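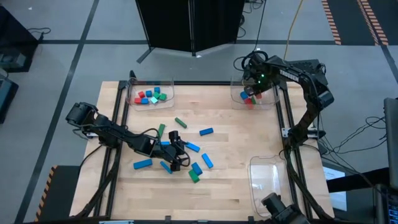 *Blocks, bins, the left arm down in the middle of it.*

**Build 485**

Past midnight, December, and the planner was lying again.

Not lying. Hedging. Block, it said, confidence fine. Path, fine. Then the little pause before the left arm moved, longer every night. I had the log up. Seventeen candidate grasps for one blue block. It picked the first. Went back. Threw it out, scored them all over, picked the first.

Why go back?

I'd writen most of that scoring code on the train to Clisow, so, my fault probably. A loop somewhere. A stale cache. I put in a print statement like an animal.

`replan: neighbor may shift`

Not my string. I searched the whole repo, nothing. Searched the Wanum branch, the one we got when they folded. There. Six years old, commented out, then uncommented, no message on the commit. A check for what the grasp does to the block next to it. Nobody had asked for that. It cost us 7 seconds a pick and the demo for MacDonald was at nine in the morning.

Delete it. Easy. One line and we're fast.

I deleted it. Ran the sim. Fast, god, so fast. Green block goes over, blue one slides, perception loses both, planner carries on with a table that isn't there any more. Score still says fine.

Ran it again. Same.

Coffee gone. Somebody's radio on down the hall, the Prernurov night crew, some song with teh bass turned up.

I put the line back. Gave it a commit message this time, spelled out what it was for. Then pushed, and sat there, and let the arm think.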